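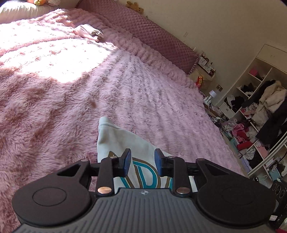

Ticket: Garment folding set, episodes rejected at import
Project: Orance
Component: Hand-held gripper, collection unit 2
Reported by: Leinonen site team
Assigned to: Reijo Ojala
Status: Resolved, monitoring

Summary
Of 28 episodes uploaded from the bedroom location, 19 were rejected by the Teditano import check with the message "finger width out of range." The task is to fold a light-colored garment on the bed. The pink long-pile blanket and the printed white garment are both within the approved list of surfaces and items.

Log entry 1
The operator confirmed that both blue grip pads were fitted and that the fingers opened and closed by hand without resistance. The unit was restarted and two test episodes were recorded. Both were rejected.

Log entry 2
The rejected files were reviewed. Finger width is reported as a negative value whenever the fingers are fully closed. The nine accepted episodes contain no full closure. The fault is therefore present in the whole upload and is not limited to the rejected files.

Log entry 3
The calibration record for unit 2 was found to predate the replacement of its grip pads in October. The new pads are thicker than the previous pair. The operator was instructed to close the fingers on nothing, hold for five seconds, and save a new zero point.

Log entry 4
After recalibration, 24 new episodes were recorded with the same task instruction. All passed the import check.

Resolution
The original upload has been withdrawn from the training set, including the accepted episodes. Operators are required to save a new zero point after any change of pads. Alex will add this step to the start-of-session checklist.

Open item
The import check should report the recorded value along with the error message. A separate request has been filed.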